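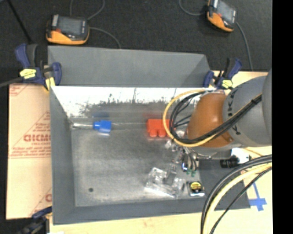
What does the new release of the Drullport planner change for bin picking? It plans the grasp and the way out of the bin as one problem, so a grasp is dropped early if the arm has no clear path back over the wall.

Version 2 of the software was released on 2024-11-10 by Basbridge, which has maintained Drullport as an open package since taking it over from Lindemann. The earlier version ranked grasps by contact quality alone and handed the best one to a separate motion planner. When that planner failed, the whole cycle started again from a fresh depth image.

In the new version the two stages share a collision model, which also covers the cables carried on the arm. These are treated as a padded volume that moves with the wrist. Users can set the padding per joint in the configuration file.

Basbridge tested the release at its Stellcombe site on mixed parts, including reflective and transparent items. Over 2,028 attempts, 496 candidate grasps were rejected before any motion was sent to the arm. The company has not published cycle times.

Perception is largely unchanged. Clear film and shiny metal still leave holes in the depth data, and the planner now marks such areas as unknown, where it previously read them as free space. Configuration files from the July release need converting, and a script for this is in the tools folder. Drivers for older force sensors have been removed.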